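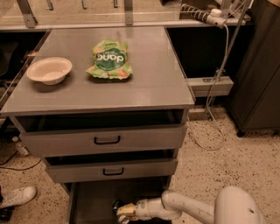

点検日:10/1/20
対象:Gretberg館 二階(221号室、休憩コーナー、廊下、給湯室、倉庫、東階段)
使用者:Lasteck日本事務所
前回の点検:9月

記号の意味は前回と同じです。

- [x] 問題なし
- [ ] 直す必要がある、または確認が終わっていない

コメントは私が現場で書いたメモを、あとで清書したものです。日本語の表現がおかしいところがありましたら、遠慮なく直してください。ただし、点検の結果の部分は変えないでください。

## 1. 出入口と避難経路

- [x] 221号室の主な扉は、内側から鍵なしで開く
- [x] 廊下の幅が、荷物によって狭くなっていない
- [ ] 東階段の扉が自動で最後まで閉まる
- [x] 避難経路図が掲示してある
- [ ] 避難経路図の内容が今の間取りと合っている

**コメント:** 東階段の扉は、手で押せば閉まりますが、自分の力では最後の少しのところで止まります。ドアクローザーはHrubýのものです。前回の点検で調整のねじを回したと記録にありますが、今回も同じところで止まりました。私がもう一度回すことはしませんでした。調整する人を決めて、同じ人が続けて見るほうがよいと思います。廊下の窓を開けているときと閉めているときで閉まり方が違いますので、業者に来てもらうときは両方の状態で見せてください。

避難経路図は、まだ倉庫の壁を動かす前の図です。印刷した紙の上に鉛筆で線が書いてありますが、初めて来た人には読めません。新しい図のデータは総務の共有フォルダーにあります。印刷して差し替えるだけです。

廊下については、前回コピー用紙の箱が置いてあった場所が、きれいになっていました。ありがとうございます。

## 2. 消火器と警報

- [x] 消火器が図面の位置にある(二階全体で8本)
- [x] 消火器の前に物を置いていない
- [x] 圧力計の針が緑の範囲にある
- [ ] すべての消火器に標識がある
- [x] 火災報知器の受信機に異常の表示がない

**コメント:** 給湯室の横の消火器は、標識が床に落ちて、そのあと誰かが棚の上に置いたようです。両面テープの跡が壁に残っています。Grondlowの担当の方が次に来るときに付け直すこともできますが、それまで待たなくてもよいと思います。

倉庫の消火器は、取っ手にほこりが多いです。機能には関係がないかもしれませんが、拭いてください。

受信機は表示だけを見ました。鳴らす試験は法定の点検のときに行いますので、この表には入っていません。

## 3. 電気

- [x] 分電盤の前に物がない
- [x] 分電盤の扉に回路の名前が書いてある
- [ ] 延長コードに延長コードをつないでいない
- [x] コンセントのカバーに割れがない
- [ ] 床の上のコードにカバーが付いている
- [x] 使っていない機器のプラグが抜いてある

**コメント:** 窓側の机の下で、延長コードの先にもう一つ延長コードがついています。前回も同じ指摘をしました。そのときは一度外してあったのですが、机の向きを変えてから、また長さが足りなくなったと聞きました。この場合は、長いものを一本買うのが正しいです。購入の申請書は出ていますか。私のほうでは見つけられませんでした。

複合機のコードは、通路を横切っています。カバーは付いていますが、片方の端がめくれて、つま先が引っかかります。私も一度引っかかりました。テープで押さえるのは当日だけの対応にして、カバーを新しくしてください。

分電盤の回路名は、英語と日本語が混ざっています。意味は分かりますので「問題なし」にしました。しかし「会議」と「Meeting」が別の回路になっています。どちらがどの部屋か、知っている方は教えてください。

## 4. 休憩コーナー

- [x] 床に水や油がこぼれていない
- [x] 椅子にがたつきがない
- [ ] 引き出しを使わないときは閉めてある
- [x] 開けた食品を夜の間に置いたままにしない、という掲示がある
- [ ] 掲示の内容が守られている
- [x] ごみ箱にふたがある

**コメント:** 灰色の引き出し付きの台ですが、一番上の引き出しが途中まで出ていました。膝の高さではなく、もう少し上に当たりますので、横を急いで通る人には危ないです。閉める習慣の問題だと思います。レールの動きは、この点検では調べていません。

食品については、前の日の菓子が朝まで残っていることがあると、清掃の方の連絡帳に書いてありました。虫が出たという報告はまだありません。袋の口を閉じるクリップを置く案が出ていますが、クリップがあると「閉じたから置いてよい」と考える人も出てくるでしょう。私は、帰る前に各自が持って帰る、という今のルールのままでよいと考えます。

皿やボウルは、使った人が自分で洗って給湯室の棚に戻します。これは安全の項目ではありませんが、欠けた食器が一枚見つかったことがあるため、ここにも書いておきます。欠けたものを見つけたら、新聞紙に包み、「ワレモノ」と書いて、不燃ごみの日まで倉庫に置いてください。

感染対策のため、同時に休憩する人数を減らすお願いは続けています。窓は開けたままにせず、決まった時間に開けてください。時間の表は入口の横です。

## 5. 給湯室

- [x] 湯沸かし器の周りに燃えやすい物がない
- [ ] 電気ポットの注ぎ口のロックが働く
- [x] 冷蔵庫の扉が確実に閉まる
- [x] 洗剤が元の容器に入っている
- [ ] 手ふき用の紙が補充されている

**コメント:** 電気ポットのロックは、押しても戻ってしまうことがあります。いつもではありません。続けて試したとき、戻らない場合のほうが多かったです。しかし熱湯が出る器具ですから、「たまに」でも使わないほうがよいと判断し、「使用禁止」の紙を貼りました。この紙は、修理か交換が終わるまではがさないでください。お湯が必要な方は、湯沸かし器を使ってください。

手ふき用の紙は、点検のときに切れていました。在庫は倉庫の下の段にあります。補充する当番の表が9月の分で終わっていますので、新しい表が必要です。

冷蔵庫の中は見ていません。中の整理は各部署の担当です。

## 6. 倉庫

- [ ] 棚が壁または床に固定されている
- [x] 重い物が下の段にある
- [x] スプリンクラーや感知器の近くまで物を積んでいない
- [x] 踏み台の脚のゴムが全部ある
- [ ] 棚板に載せてよい重さの表示がある

**コメント:** 奥の棚は、上の金具2個のうち、片方のねじがありません。穴の中が広がっているので、同じねじを入れても止まらないと思います。金具の位置を少しずらす方法と、下地のある所に板を渡す方法があり、どちらがよいかは建物の管理会社に聞いてください。壁に新しい穴を開けるには、許可の書類も必要です。

修理が終わるまで、この棚の上の段は使わないでください。今そこにある古いカタログは、もう配っていないものですから、保管の期限を確かめて捨ててもよいはずです。

棚板の重さの表示は、手前の棚にはあり、奥の棚にはありません。棚を買ったときの説明書が見つかりましたら、私の机の上に置いてください。

踏み台は、床に置いて四隅を順番に押して確かめました。がたつきません。折りたたむときに指をはさみやすい部分に、前から赤いテープが貼ってあります。テープは薄くなっていますが、まだ見えます。

## 7. 照明と窓

- [x] 廊下の照明が全部つく
- [x] 非常灯の点検スイッチを引くと点灯する
- [ ] 窓の鍵が全部かかる
- [x] ブラインドのひもが子どもの首にかかる高さに下がっていない

**コメント:** 会議スペースの左の窓の鍵は、窓を強く押しながらでないとかかりません。最後に帰る方が「かかったつもり」になりやすい所です。鍵の受けの部品が下がっているように見えますが、私は専門ではないので、断定はしません。

ブラインドの項目は、来客がお子さんを連れてくることがあるので、前の担当者が加えたものです。残しておきます。

## 8. 救急箱と連絡先

- [x] 救急箱が決まった場所にある
- [ ] 中身が一覧表と同じである
- [x] 期限の切れた薬や消毒液がない
- [ ] 緊急連絡先が新しい

**コメント:** 一覧表では、ばんそうこうが20枚になっていますが、大きいサイズがなくなり、小さいサイズだけです。合計の枚数を合わせるより、両方のサイズを入れてください。使った人が書く紙には何も書いてありませんでした。書かなくても怒られることはありませんので、どうか一行だけでも書いてください。

三角巾の袋が開いていましたが、中は使っていないように見えます。判断できないので、新しいものに替えてください。

緊急連絡先の紙には、移転の前のGrondlowの電話番号が載っています。新しい番号は、消火器の点検票の下にあります。近くの病院の番号は、かけて確かめました。

## 対応の一覧

| 場所 | 内容 | 担当 | 急ぐ程度 |
|---|---|---|---|
| 給湯室 | 電気ポットの修理または交換 | 総務 | 高い |
| 倉庫 | 奥の棚の固定、上の段の荷物を下ろす | 総務、管理会社 | 高い |
| 東階段 | 扉の調整 | 管理会社 | 高い |
| 窓側の机 | 延長コードの交換 | 席を使う部署 | 高い |
| 通路 | コードカバーの交換 | 総務 | 普通 |
| 会議スペース | 窓の鍵 | 管理会社 | 普通 |
| 廊下 | 避難経路図の差し替え | 総務 | 普通 |
| 給湯室の横 | 消火器の標識 | 総務 | 普通 |
| 救急箱 | ばんそうこうと三角巾の補充 | 安全担当 | 普通 |
| 緊急連絡先 | 電話番号の訂正 | 安全担当 | 普通 |
| 休憩コーナー | 引き出しと食品についてのお願いを再び回覧 | 安全担当 | 低い |
| 給湯室 | 補充の当番表を作る | 各部署 | 低い |
| 倉庫 | 重さの表示 | 安全担当 | 低い |

「高い」の項目は、終わったらすぐに知らせてください。写真だけでもかまいません。「普通」と「低い」の項目は、次の点検のときにまとめて見ます。

## 点検表の変更について

前回まで「給湯室」と「休憩コーナー」は一つの項目でした。今回から分けました。熱湯の危険と、つまずく危険が同じ欄にあると、あとで読む人が探しにくかったためです。古い表を印刷して持っている方は、捨ててください。

「換気扇の清掃」は清掃会社の表に移しましたので、こちらには入っていません。

記入:安全担当
確認:総務(確認の印はまだもらっていません)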